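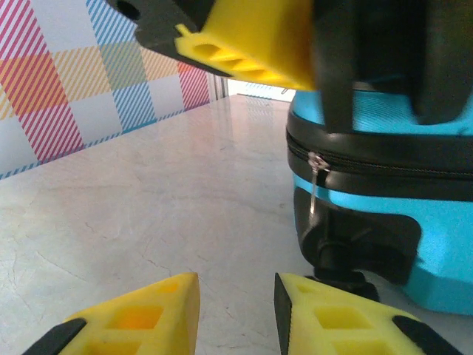 Liis Mets

Stedell writes control and planning software for two-arm manipulation. Our main product, Cikau, runs the arm controllers at 200 Hz and replans grasps at 10 Hz from wrist colour cameras. Vanags, the logging tool, colour-codes faults by arm and joint.
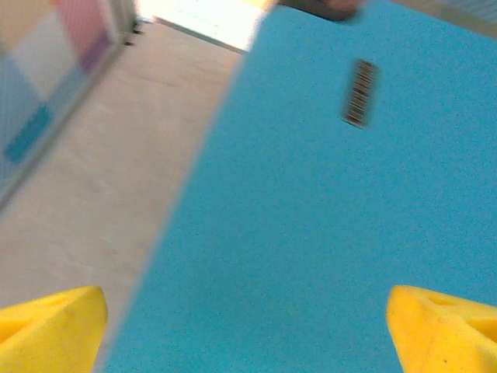
Perception is handled by Parnska, which estimates surface pose before a grasp is scored. Large plain faces give it few features to track – on a turquoise block like this one, the small barcode sticker and the long left edge carry most of the estimate. Our regression suite holds 671 grasp cases, replayed before each release.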